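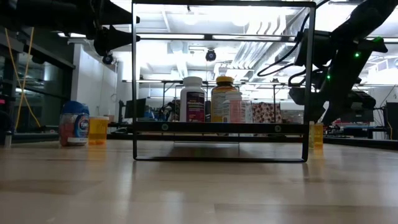

Black wire shelf on a wood-grained tabletop, with a pill bottle at the left.

The last bus to Hovmont left Clenurbridge at 11 at night, and she had missed it by the length of the station steps. She watched it go around the corner by the bank. Then she sat down on the bench and took off her left shoe, which had been hurting since lunch.

The clerk was pulling the blind down over the ticket window. He stopped halfway.

"You wanted the Hovmont?"

"Yes."

"Next one's in the morning. Ten to six."

She said that was fine. He finished with the blind, and a minute later he came out the side door with his coat on and a thermos under his arm.

"I have to lock the waiting room," he said. "The bench out here you can have."

It was May and the night was mild. She had her mother's suitcase with her and a paper bag with the clock in it. The clock was what she had gone to get. Her brother had wanted it too, and they had argued in the kitchen for most of the afternoon, and in the end he had wrapped it in a towel and put it in her hands and gone out to the yard. It hadn't run in years.

The clerk looked at the bag. "Is that ticking?"

She listened. It was. She took off the towel and held the clock up to the light over the door. The hands said twenty past four.

"It doesn't work," she said.

"Sounds like it does."

He looked at his watch and told her the time, and she opened the glass and moved the hands around with one finger, past five and six and all the rest, letting it strike at each hour. It took a while. A dog in one of the houses on Clindcombe Road barked at the first few and then quit.

When it was set, the clerk poured some coffee into the lid of the thermos and left it on the bench beside her. He said she could leave the lid on the windowsill when she was done.

She put her shoe back on. There was a phone on the wall by the timetable, and her brother would still be up. She found some coins and went over to it.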